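Trurnell asks Dumgate to eat the fruit

Employee benefits firm opens second year of its workplace wellbeing scheme with fewer promises and better pears 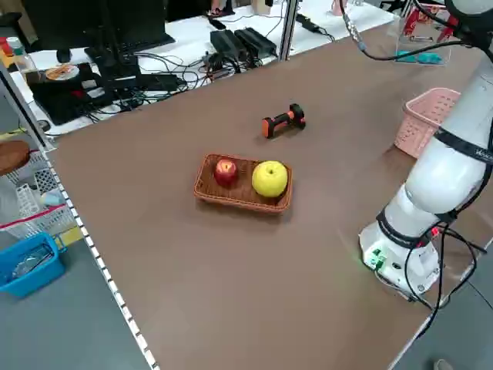 DUMGATE, 26 November 2022. Trurnell, the employee benefits company, has today opened enrolment for the second year of Massawe, its workplace wellbeing scheme for small employers. The first year, it is fair to say, was ambitious. It had an app, a mood diary, a breathing coach and a monthly newsletter called Onwards, and when members were asked in the closing survey which parts they had used more than once, the winner by a comfortable distance was the fruit. A wicker basket with an apple and a pear, or possibly a second apple, in it, and a small dumbbell lying on the table behind, covers most of what members said they wanted from the scheme, and Trurnell has rebuilt the second year along those lines.

The survey was answered by 876 people at firms in and near Dumgate. Of these, 211 said they had opened the mood diary, and a good many of those added in the comments box that they had done so by accident. The breathing coach was described as "fine", "a bit much" and, by one respondent in payroll, "the reason I now hold my breath in meetings".

"We read every comment, some of them twice in case they were kinder the second time," said Kamol Kamolrat, managing director of Trurnell. "People were very polite about it. They would like to be able to leave on time, have something decent to eat at eleven o'clock, and not be sent a notification telling them to be calm. I have turned off my own notifications and I have to say I see their point."

Under the new scheme, member firms will receive a weekly fruit delivery, a modest set of hand weights for anyone who wants them, and a half-day visit each quarter from an adviser who will look at chairs, lighting, rotas and the state of the kitchen. The adviser will write a report of no more than two pages. Trurnell has checked, and it can be done.

The mood diary has been retired. Onwards will continue as a single sheet, twice a year, and may be used to line the bottom of the fruit bowl.

The deliveries will be handled by Vonis, a greengrocery wholesaler which has supplied cafés and schools in the Dumgate area for many years and which took some persuading. Lâm Bạch, who runs the Vonis packing room, turned down the first version of the contract over a clause asking for "energising seasonal superfoods".

"I wrote back and asked if they meant apples," said Lâm Bạch. "They did mean apples. Once we had that cleared up it went quite quickly. My other condition was bananas. If you leave bananas in an office over a long weekend, you come back to something that needs its own risk assessment, so we send them green and we send fewer than people ask for."

Vonis will choose each week's fruit according to price and condition. Members may request changes but are asked to keep these sensible. Last year's requests included a pineapple for each desk, grapes "already off the stalk" and, from a firm of surveyors, a ham.

Hand weights were the surprise of the first year. They were included in the welcome box as an afterthought, and Trurnell had expected most of them to end up as doorstops. Many did. Even so, a respectable number of members said they had picked one up during long telephone calls, and two offices reported a mild rivalry that had to be settled by the manager. The new sets come with a card showing four simple exercises. Anyone with an existing injury should speak to their GP before starting, and anyone on a video call should consider what it looks like from the other end.

Massawe is open to employers with up to 100 staff. Larger firms are welcome to get in touch, though Trurnell would point out that they generally have a wellbeing strategy already and may wish to find out where it is kept. There is no joining fee for firms that sign up before the end of December. Existing members will be moved across automatically and need do nothing, a part of the process that tested extremely well.

Trurnell expects to deliver about 2,000 baskets in the first quarter.

ENDS

Notes to editors

Trurnell provides employee benefits and workplace advice to small firms from its office in Dumgate. Massawe is its wellbeing scheme, now entering its second year.

Vonis is a wholesale greengrocer. It does not supply ham.

Kamol Kamolrat and Lâm Bạch are both available for interview. Please note that Lâm Bạch starts work very early and will not take calls in the afternoon.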